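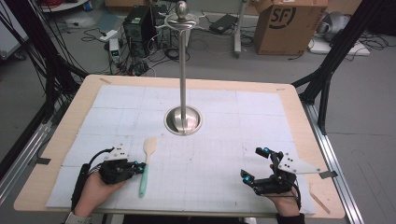

Utensil Station Fault: Your Questions

Last updated 16/05/2021

Why is the utensil station closed?
Because the left gripper on the Otstead bench closed when it was told to open, and kept closing. The operator was wearing it at the time and had a spatula in it. The spatula has recovered.

Was anyone hurt?
One pinched finger, no broken skin. It still goes down as a safety incident, and yes, you still have to read the report.

What caused it?
A cable. We spent 4 days blaming the Brivlow firmware, which had it coming for other reasons, before someone wiggled the connector on the left unit and watched the position reading jump. When the reading drops out, the controller assumes the fingers are wide open and helpfully shuts them.

Didn't this happen before?
In March, yes. It was logged as ticket 3114 and closed as "could not reproduce." We have now reproduced it 5 times in one afternoon, so the ticket is open again.

Can I keep recording hang-and-remove runs on the other benches?
Yes, with the new cables only. If yours has no yellow sleeve at the connector, it's an old one. Don't tape it. Tape is for the grid paper.

What should I do if a gripper closes by itself?
Let go of whatever you're reaching for, hit the stop, and undo the strap. Don't pull the object out of the fingertips with your other hand — your other hand is also wearing a gripper, and now you have two problems.

Are the runs from the faulty unit any good?
Some of them. Lavoie is checking all 87 from that bench. Anything where the finger position drops to nothing for a moment gets thrown out, including the really nice one with the spatula. Sorry.

When does it reopen?
When Cultell ships the replacement connectors and the left unit gets through a full shift without biting. We have been given a delivery date before, so we won't repeat one here.

Who do I tell if I see it again?
Add it to 3114. Please don't open a new ticket titled "gripper weird." We have plenty.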